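Tips for Running a Robot Cup-Stacking Club Out of Your Kitchen

I started letting the after-school robotics club use my kitchen one October, when the shop room at Odton got too crowded, and by now I have a whole notebook of things I wish I'd known. Some of it is about robots and most of it is about cups. If your kid has signed up for a stacking challenge, or you're the grown-up who said yes to coaching one (hi!), steal whatever helps.

Pick cups that slide

Go to the store with a cup in each hand and nest them before you pay. I mean it, stand in the aisle and do it. Plain tapered tumblers with no handle and no ridges are what you want, and they should drop apart with a little shake. Our first set was from Plastmont and I loved the colors, but they gripped each other like suction cups if there was a drop of water inside. So dry them! Inside and out, with a lint-free towel, and then leave them upside down on a rack while everybody has their snack.

If two get stuck, put ice water in the inner one and stand the outer one in warm tap water for a minute. Twist, don't yank. That's an old trick for drinking glasses and it works fine for club cups too.

Two colors, always

We do the whole simulated round first, before anyone touches real hardware, and the kids built their practice table with one lavender cup and one blue one. Do the same. When both cups match, you get five kids squinting at the screen and arguing over which one is moving.

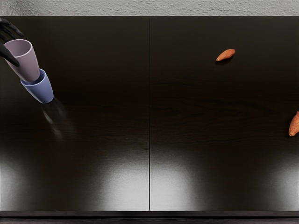
The other thing I'd say about nesting is to slow way down at the rim. Our kids all want to swoop in (so did I, my first try) and the inner cup catches on the lip of the outer one and off they both go. We set the approach speed to 40 percent for the last little stretch and leave it at 100 for everything else. You lose a few seconds. Nobody minds once the stacks start holding.

Also, write down your grip settings! On paper, with a pencil, taped inside the cupboard door. We had a beautiful soft grip one afternoon and then somebody "tidied up" the settings file and it took us two more meetings to find it again.

Put something on the table that isn't a cup

At the Jurketholm meet they like to leave odds and ends on the table so the teams can't just memorize a clear surface. I'd practice that way from the start. We use sweet potatoes, in the simulation and on my real table, and they're great for it: lumpy, no two alike, and they don't roll far. Keep them well off to one side while the kids are learning, then creep them closer as they get braver.

For the real ones, scrub off the dirt and let them dry completely before they go near your furniture. They can sit out for club, then they go back in a basket somewhere cool and dark. Not the fridge, it makes the middles hard. When the season's over, cut them in wedges, toss with oil and salt, and you've fed the whole team.

Mind the shiny table

A glossy dark table looks gorgeous and shows every single thing, including the overhead lights. The kids put the same sort of shine on their practice one and I'm glad they did, because glare was what gave our color-finding program fits at home. My fixes, cheapest first:

Turn off the light right over the work area and use a lamp from the side, with a plain shade.

Wipe with a barely damp microfiber cloth, going with the grain, then buff dry. Skip the spray polish on club days. It leaves streaks and the cups skate.

If your table has a seam down the middle like mine, run a soft toothbrush along it once a week. Crumbs live in there.

Leave finger room between cups

When you set up two cups side by side, don't shove them together. Slide your own two fingers down between them, and if they won't fit, a gripper is going to have a bad time too. The team's rule is to come in from above and check the neighbor cup before closing. 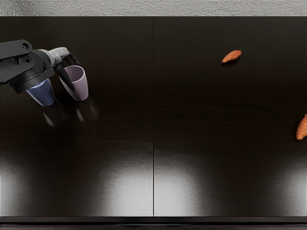 Cleanup in 24 minutes

We timed it, and that includes the arguing. Cups get washed first in plain dish soap (the Bilgin ones we have now fade in the dishwasher, ask me how I know), then cords get coiled and clipped with clothespins, then the laptop goes up on the high shelf away from the sink. I do the table last, after they've all gone home and I can hear myself think.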